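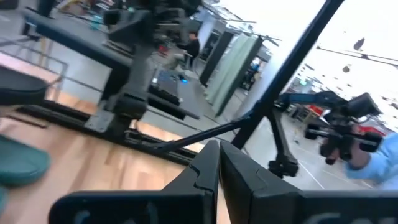 18th November. Horizon estimator for the wrist view, second attempt. The Skekby build takes gravity from the IMU and rotates the crop before the policy sees it. At strong tilt the vertical-line check still picks the wrong edges: the long black pole and its thinner brace give a clean diagonal pair, and the solver locks onto those instead of the floor planks. The bright windows take out most of the usable edges at upper right, so the planks are all that is left to vote against it.

Changed the line vote to weight by distance from the IMU prior, cutoff at 11 degrees. Replayed 200 tilted frames from the September log. Wrong locks down to 5, all during fast wrist rotation. I suspect timestamp skew. The IMU topic arrives 8 ms ahead of the camera topic and Dimetti still pairs by arrival order.

Finger mask: the old one covers the gripper body but leaves the notches near the tips open, and corner features land in them. Filled by hand for now. Védís has a script that builds the mask from CAD, to be merged.

Open:
pair by stamp in Dimetti (Torbjørn)
rerun the 5 failures after that
exposure: try metering on the lower half only

Config is in the Jõgi branch, do not pull to main yet.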